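Hovura Clear Tote, Open Top

Storage and picking > Bins and totes > Open top
Sold by Trernerau

The Hovura is a see-through plastic tote for boxed goods, returns and small parts. It has no lid. The walls are translucent white, so you can tell from the side if a tote is full, half full or empty without pulling it off the shelf.

Most of our customers use it for cartons. Small brown boxes go in flat or on edge, and the straight walls keep them from leaning over when the tote is carried. You can fill it close to the rim and still have enough edge to hold. Taller items can stand on top of the boxes for a short move, but they should come off before the totes are stacked.

The rim is rolled outward on all four sides. It can be picked up from the ends or from the long sides, which helps when the tote is coming off a cart and you can't choose where to stand.

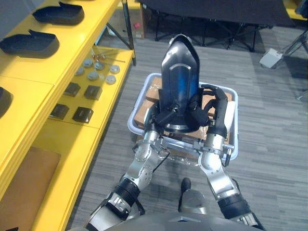 Load limit is 70 pounds per tote when it sits flat on a floor or shelf. For lifting and carrying we suggest staying well under that, and putting the heavier cartons at the bottom. The base is ribbed underneath and will slide on rollers, but a badly overloaded tote will bow in the middle and catch.

Empty totes nest. Ten of them make a stack that fits under a standard packing bench. Full totes can be stacked 3 high if the contents stay below the rim. If you need to go higher than that, use shelving.

Shelving

The tote fits the Osatness bay on both the 2-tier and the 3-tier version. The bay comes in yellow or gray. The top tier is flat and can hold shallow trays for loose items. Bays ship unassembled with bolts and one wrench. Please fix them to the wall if the top tier will be loaded.

Cleaning

Wash with warm water and dish soap. Don't use scouring pads, they leave the plastic cloudy and labels stop sticking. Tape residue from cartons comes off with rubbing alcohol on a rag. Let totes dry before nesting them or they will lock together — if that happens, stand the stack on end and work the bottom one loose by hand.

Ordering

Sold singly or in packs of 10. Packs come nested and strapped. Label holders are sold separately and clip over the rim. The older Seppälä holders also fit, so there is no need to replace those if you have them.

The smoke-tinted version is out of stock until July. Clear totes ship from the warehouse in 2 working days. Returns are accepted on unused totes only, and a broken pack is refunded at the single price.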